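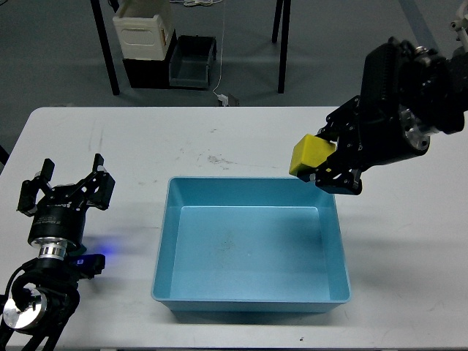 A yellow block over the corner of an empty blue tray.

The Herklow and the missing port

144 shares | 4 comments

I have a drawer of console add-ons, and every one of them was going to change how I play. The Herklow dock is the newest resident. It clips to the back of the Riltine, costs more than two new games, and promises extra storage, a second video output and what the box calls "living room freedom." My living room had been under the impression it was free already.

Let's start with what it does well. Load times drop. Châu, the sprawling river-trading game that ate my April, used to take 37 seconds to get from the menu to my boat. With the dock it takes 30. I spent those seven seconds the way any adult would, staring at the boat.

The second video output works too, provided you own a second television and a family that doesn't mind. You can keep the map on one screen and the game on the other, and for one evening I felt like an air traffic controller with a cargo of dried fish. Then I got a stiff neck and went back to pressing the map button.

Now for the port. The Riltine has three on the back. The dock covers all three and gives you back two. My headset base and charging cable took those, and the wired controller went begging. Cekthorpe, which makes the dock, sells a hub for this. It plugs into one of the two ports, needs its own power brick, and comes with a cable so short that the hub hangs off the shelf like a bat.

Danish Pirzada, who repairs consoles and has lost several weekends to mine, took one look at the back of my cabinet and asked if I was okay. He likes the dock's fan, which is quiet. He is less fond of the clip, a thin plastic tongue holding up a fairly heavy box.

"Don't move it," he said. "Ever."

Setup took me 35 minutes, most of it a firmware update that asked me not to turn off the console and then turned off the console. It came back. The dock's light went from orange to white — the manual lists green and red.

If you play one enormous game and keep it on a sturdy shelf, the Herklow is a decent piece of gear at an indecent price. Mine is staying plugged in, mostly on Danish's orders.

Comments (4)

portside_pete: Mine has an orange light too. Been like that for a month. Games run fine.

Lowbatt: Seven seconds! I'll start saving up.

mg_tanner: Does the hub work with the old wheel? Store guy said yes but he also said it was a router.

portside_pete: @mg_tanner wheel yes, pedals no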